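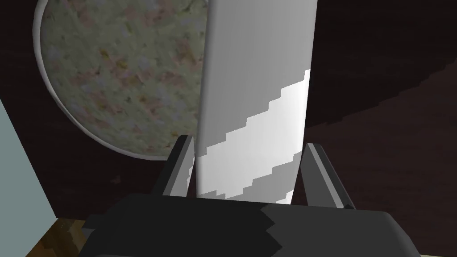

July 2019 -- bench notebook, backboard and rim job

Monday, and the shop is quiet enough that I can write a proper entry for once. I let the last few slide, and I'm sorry to anyone who came looking for the May numbers on the breakaway rim and found half a page and a coffee ring. They're on the loose sheet tucked inside the back cover, and I'll copy them in when I get a rainy afternoon.

Where we are. The two rims from the Grabowska gym came in last week with the same complaint, which is that the ball dies on them. The coach put it better than I can in his note: shots that ought to rattle around and drop just thud and fall off the front. He has a junior league that plays there all winter, and the kids have started aiming everything at the glass, because the glass at least behaves. I played in a gym like that when I was fourteen and I think it ruined my free throw for good (my brother would say there was nothing there to ruin).

First thing I did was put both rims on the test wall, one after the other, same bolts, same torque, and drop a ball on the front of the ring from the mark on the ladder. I did 20 drops on each. Rim A was dead but it was dead the same way every time, which I can live with. Rim B was all over the place. Some drops came back up nicely, and then the next one would land like a sack of flour. I changed balls partway through in case it was the ball, and went back to the first one, and no, it's the rim.

So I opened up B. The springs look fine to me, no cracks, the coils evenly spaced. The pivot pin is another story. It has a flat worn on the underside that I could feel with a fingernail before I could see it, and the bushing has gone oval to match. When the hinge settles on the flat it sits a hair low and the latch doesn't fully seat, so the whole front of the ring gives a little on contact and eats the bounce. When it settles anywhere else it's all right. That would explain the good drops and the bad ones coming out of the same rim, and I was very pleased with myself for a good hour.

Then Hélder came by after lunch and asked whether I had checked the mounting plate, and of course I had not. Hélder Matos has hung more hoops than the rest of us put together and he has a way of asking a question so gently that you're halfway across the shop fetching the straightedge before you notice you've been corrected. The plate on B is bowed. I could slide a feeler gauge under the middle but not at the corners. He thinks somebody overtightened the bottom bolts to cure a droop, which pulled the plate in, which put the hinge in a bind, which wore the pin. I think he's right, and I'd add that it was probably done more than once. The paint is chewed up under both of the bottom washers.

Rim A we only had time to look over from the outside. Plate is flat, latch seats, no slop that I can find by hand. My guess is the tension was simply set too soft at some point, maybe after a kid hung on it and somebody got nervous. I'd like to open it anyway before I start turning screws. I have been wrong about an easy one before -- see the Gundska entry, if you can stand to.

Parts. I'd like to replace the pin and bushing on both, so they start the new season even. The shelf has the Nurero bushings, which are a good fit, and I've never had one come back. Pins we're out of. I called Zudetti and they can send some by the end of the week, and the fellow on the phone was kind enough to stay on while I measured the old one again. Ordered 5, so there will be spares for whoever opens the next one of these. Please put them in the small drawer under the vise and not in the coffee can.

The plate on B I want to try pressing flat before we talk about a new one. Hélder is doubtful. His feeling is that steel which has been pulled once will go back there as soon as you lean on it, and he may well be right, but the gym is paying for this out of the snack bar money and I'd like to at least give it a try. If it won't hold flat after the drop test we'll cut a new one and I'll buy him a sandwich.

A note on the drop test itself, since I got some funny looks about it. I know it isn't the real rebound test with the proper gauge. The gauge is still out on loan to the high school and I don't want to nag them again until next week. The drops are only good for comparing one rim with another on the same wall on the same day, and that's all I'm using them for. What I'd love is to fix up a little release, a cup with a trapdoor or something, so the ball leaves the same way each time. My hand gets tired up the ladder and I'm sure I started giving it some spin toward the end. If anybody has a spare hour and likes fiddling with hinges, please, be my guest.

I should also put down that the left-hand anchor on the test wall has loosened up again. I snugged it before the B drops and again after, and it had moved a little in between. Not enough to change anything I've said, I think, but if the A and B numbers look strange to you later, start there. I'd like to through-bolt it with a backing plate once these rims are out of the way.

To do, in whatever order people get to them:
Open up rim A and look at the pin.
Press the plate on B, check with straightedge, leave overnight, check again.
Call the coach and tell him it'll be after the pins come. He's at the gym in the mornings.
Ask the high school, nicely, for the gauge.
New nets. The old ones are stiff as rope and one has a loop gone.

Drop sheets for A and B are clipped to the board by the ladder. My handwriting gets worse toward the bottom of the second one, so ask me if you can't make out a mark.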